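Last updated October 25, 2020

# Attaching a textured panel with liner-backed tape

These are the steps we use at the Hadthorpe workshop for fixing light panels with a painted or grained finish onto a smooth backing. They cover double-sided adhesive tape of the kind that comes on a roll with a paper release liner. They don't cover glue, hook-and-loop strips, or anything that has to come off again next week.

Most of the work is in the cleaning and the layout. Taping a panel of the usual size takes half an hour, plus the wait before it can carry any weight.

## What you need

- Double-sided tape with a release liner
- Sharp scissors or a utility knife with a fresh blade
- Rubbing alcohol and lint-free cloths
- Pencil and a steel ruler
- Low-tack masking tape
- A small rubber roller, or a folded cloth
- A bag or box for used liner

Check the tape before you start. Old rolls go bad from the outside in, and the liner tears into short pieces when you pull it. If the first 6 inches tear, cut them off and try again. If the next piece tears too, get a new roll.

## 1. Clean both faces

Wipe the back of the panel and the surface it is going onto. Use one cloth for the first pass and a clean one for the second. Keep alcohol off the front of the panel, as some grained coatings go cloudy or lose their shine where it touches them. Try a hidden spot if you aren't sure what the coating is.

Let both faces dry fully. After this, handle the panel by its edges only.

## 2. Mark the position

Hold the panel in place and put a short pencil tick at each side. On a panel with rounded corners, take your marks from the straight part of the edge. A tick placed on the curve is hard to read once you are holding the panel with both hands.

If the panel has a seam or groove running across it, measure to the seam at both ends as well. A groove shows a tilt more clearly than an edge does, and people's eyes go to it. Some grooves aren't straight to begin with, so decide now whether you are leveling the groove or the bottom edge. We level the bottom edge.

Run masking tape along the outside of your marks. It gives you something to set the panel against.

## 3. Cut and lay the tape

Our standard panel takes 58 inches of tape in total. That covers a strip near each long edge and shorter pieces between them. Work it out for your own panel before cutting:

1. Measure the long edges and take off the rounded corners.
2. Add a cross piece wherever the panel flexes when you press on it.
3. Add a short piece on each side of any seam. Don't bridge the seam with tape.

Keep the strips a little way in from the edge. Don't try to bend tape around a corner; stop it short and start a new piece. Lay each strip down from one end to the other without stretching it. Stretched tape pulls back overnight and lifts at the ends.

Leave the liner on for now and roll over every strip firmly. Push any air out toward the nearer end.

## 4. Start the liner

Fold back a short tab of liner at one end of each strip and let it stick out past the edge of the panel. If the liner won't start, slide the corner of the knife blade between the paper and the adhesive and lift. Don't pick at it with a fingernail — it frays the paper, and you end up pulling fibers out of the glue.

The printing on the liner is useful for one thing. It shows which side is paper, and on a white strip under bright light that can be hard to see. The numbers and letters have nothing to do with where you cut.

## 5. Set the panel and pull the liner

Rest the bottom edge against the masking tape with the panel tipped slightly toward you. Check the ticks. Then pull the tabs out, starting with the lowest strip. Pull slowly and keep the liner low, almost flat against the surface. If you pull straight out, the paper tends to snap.

If a strip does snap, tip the panel back and start that piece again from the other end. Zamfira Ciobanu keeps a pair of flat tweezers in her apron for this, and they work well on narrow liner.

Put each used strip straight into the bag. Liner curls as soon as it is free and will land sticky bits of adhesive on the front of the panel if you let it.

## 6. Press it down

Press from the center out to the edges, then along the bottom edge and around the corners. Put the roller over a cloth so it doesn't polish the texture. Go along each side of the seam, but not into it. Hold pressure on each section for a slow count, then move on.

Take off the masking tape by pulling it back on itself.

## 7. Look it over

Stand to one side so the light runs across the surface. High spots catch it first. Check these:

- The seam, for a step between one side and the other
- The rounded corners, for lifting
- The edges, for tape showing
- The floor and bench, for stray liner

A bright patch on a grained surface can be plain reflection. Move your head, and if the patch moves with you, the panel is fine.

- Narrow white liner, bent over at the top, with green printing along it:

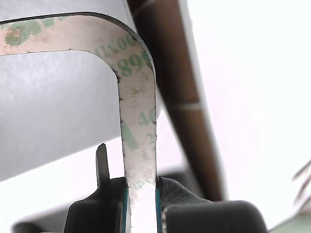 - Gray speckled panel with a rounded lower corner and a thin seam across its upper part:
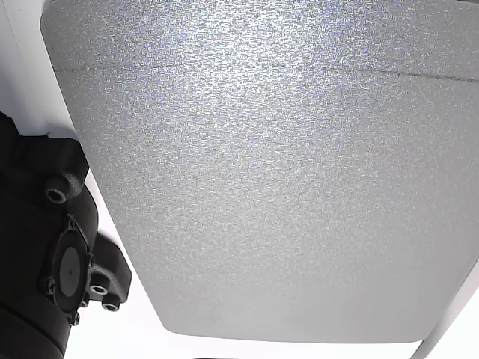
## Waiting time

Leave the panel alone overnight before you hang or lean anything on it. In a cold room, give it two nights. We did the hallway at Vilness in September with the heating off, and the panels we rushed had to be pressed again the next morning.

## Taking a panel off

Warm the edge with a hair dryer on low and work a length of dental floss behind it, sawing gently through the tape. Keep the dryer moving. Roll the leftover adhesive off the wall with your thumb and finish with a little alcohol.

Don't reuse a panel until the old adhesive is off the back. New tape over old holds poorly.

## Amounts for larger jobs

For the Cililura rooms we bought nearly 200 feet of tape and used 103. The extra was too much, and part of it sat in a damp cupboard until it was no good. Buy what the layout calls for plus one spare roll, and store it flat in a closed bag.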